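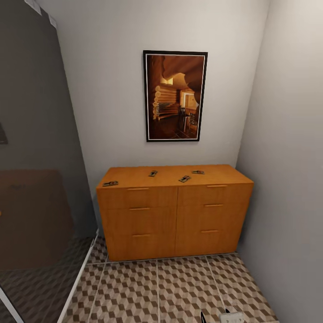
Rurcombe cell: setup and upkeep notes

Rurcombe is one of the simulated pick-up cells in the Tralilby set. It has one arm with a two-finger gripper and a wrist camera, a dresser, and small props on the dresser top. This file covers how to bring the cell up, what to check before recording, and what to do when a run goes bad. The scene files are in the rurcombe folder and the controller settings are in palumbo.cfg.

Starting the cell

Load the scene first, then start Palumbo. If Palumbo comes up first it reads an empty joint list and has to be restarted. Wait for the arm to reach its home pose, then open and close the gripper 2 times. Both fingers should travel the same distance. If one lags, reload the gripper model and leave the gains alone.

Prop placement is drawn from the seed at load. Props may land close to an edge or at odd angles, and those layouts stay in the set. Only reject a layout if a prop has sunk into the wood or fallen to the floor.

Wrist camera and light 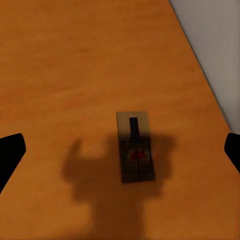
Check the approach with the fingers fully open and the hand above the target. The overhead light throws the shadow of the hand onto the dresser top, and it can cover much of a small prop. Exposure is fixed for this reason. Auto exposure brightened the wood until the prop edges washed out, and it was turned off in April.

Both fingertips should show in the wrist view when the gripper is open. If only one does, the camera mount has been shifted in the scene file. Restore the mount from the Ciltura backup and run the hand-eye check again.

Routine upkeep

Restart the simulator every 200 episodes. Contact errors build up after that and props start to creep.
Clear the log folder when you restart.
Run the 30 step self-test after any change to palumbo.cfg.

Known problems

Seed 104 hangs at load. Skip it.
Mirror reflections slow rendering on older cards. Lower the reflection depth, but do not remove the panel.

Last edited August 2023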